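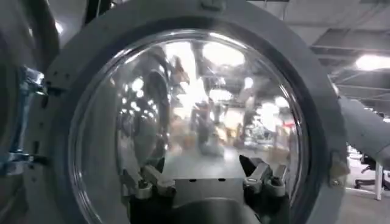
Gray housing and clear dome, with the bracket on the right side of the rim.

Home | Notebook | Older entries | Contact

Print this page | E-mail this page

Wednesday, March 5, 2025

Grief support project, Trarkcombe workshop. Notes on the draft leaflet.

Read the Disau draft again. It goes to families after a sudden death in the community, and I still don't trust page one. It says grief moves through stages and gives a week for each. Where did the weeks come from? I went through the source list and the only thing close to it is a handout from the old Carhuamaca course, which cites nothing at all. Crossed the weeks out. Left the word "stages" with a question mark, as I expect a fight over it.

Feedback forms from the January evening: 13 back out of 90 sent. The summary sheet says "families found the session helpful." Maybe some did. With 13 forms I would not say that about families in general, and people who hated it probably didn't bother with a form. 3 of them wrote that they wanted to be left alone for a while and felt chased by our calls. That is missing from the summary. Put it back in.

Call schedule. The plan has us phoning every household in the first few days whether they asked or not. I want to see some reason to think this helps before we do it again. A card with a number on it, and one call later if they tick the box, seems safer to me. Could be wrong. We have no comparison group and never did.

Prolivness want their breathing exercise on the back page. Tried it at my desk. It's fine, it's breathing. Their sheet claims it works for 70 percent of people in shock, and doesn't say what "works" means or who was asked. Exercise can stay, the number goes.

Wording to change:
"closure" - out, everywhere
"healing journey" - out
"you will feel better soon" - we can't promise that
"the anniversary may be hard" - keep, plain enough

Still to do: larger type for the phone numbers, check that the night line is staffed on weekends, ask Disau who wrote the paragraph on children. It reads as if it was meant for teachers.

Contact the workshop | Copyright Trarkcombe | Back to top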